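November 6, 2020
Pemstead, back workshop

Third go at the Sterkar fabric dye on polyester petals. The leaflet says it is colourfast after 20 minutes at 78 degrees. I doubt it. Gladys ran the April batch at the same heat and the yellow came off on a damp cloth, though her notes don't say how hard she rubbed.

Did 5 swatches today, plus 2 left plain. Rinse water still tinted on the fourth rinse. Henrique thinks that is loose surface dye and will stop. Maybe. He said the same about the red.
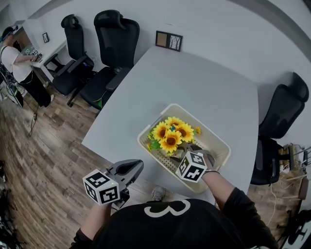 Artificial sunflowers in the cream basket, brown centres, one small bud.

Zoila wants to switch to Zomex fixer. I can't see what it does that vinegar doesn't, apart from cost more, but she has a bottle open so we may as well use it. One swatch only, and somebody please label it this time.

Window test: swatches taped up on the south side, half of each under card. Won't believe any fading figure until they have had around a month. Yaneth to swap the tape if it lifts.

Pan needs scrubbing before the next lot. Thermometer reads high, check against Ruth's.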